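Chapter 6

Enclosures, Covers and Other Things Printed in an Afternoon

Most books on small electronics treat the enclosure as an afterthought. The circuit gets eleven chapters, the box gets two pages, and those two pages tell you to print one. I have read a good many of them and I don't believe the people who wrote them had to open the box again a year later.

This chapter takes the cover plate as its subject. By cover plate I mean a single printed part that sits over a circuit board, keeps fingers and loose screws off it, and leaves openings or raised features where something has to pass through or be held. It sounds like the easiest part in the project. In our own teaching shop it is the part that gets reprinted most.

Dinesh Achari kept a log of rejected prints for one school year, starting in January. It lists 205 parts. Of these, 55 were covers that matched their drawings perfectly well and still would not go on the board they were drawn for. The usual cause was a connector taller than its data sheet suggested, or a header soldered at a slight lean. I would be wary of any design guide that blames the printer first.

The claims made for printed covers deserve the same suspicion. You will hear that they are cheap, and per gram of plastic they are. Count the hours spent on the fourth version and the answer changes. A supplier called Bastis quoted us for 3,000 molded covers and we laughed at the tooling charge, then went back to a design that had already eaten most of a term.
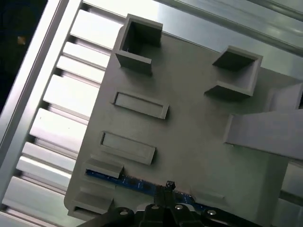 Consider what gets added to a flat plate once people start asking things of it. Square open boxes rise from the surface to hold or shield something. Low rims mark out rectangles for a label or an insert. Small tabs appear along an edge. Every one of these has a reason when it is drawn, and a fair number have lost that reason by the time the part is in use. Elspeth Morrison makes her students write the purpose of each raised feature beside it on the drawing. The ones left blank come off. Students complain about this, and then their prints get shorter.

Gray plastic in a matte finish also hides a lot. Layer texture is faint under even light, and a shallow outline can nearly vanish, so a part that passes at arm's length may have a rim too low to locate anything. Run a fingernail along it. Better still, try the mating part before you admire the print.

Then there is the edge, where the cover stops and the board begins. Textbooks draw this as a clean line. On a bench it is where pin headers stand up and where cables get pulled sideways — and it is where most of Achari's 55 rejects went wrong. Section 6.2 deals with clearance at the edge and Section 6.3 with tabs and clips, about which I have little good to say.

Before reading on, find a cover you did not design. Take it off, put it back, and write down what stopped you.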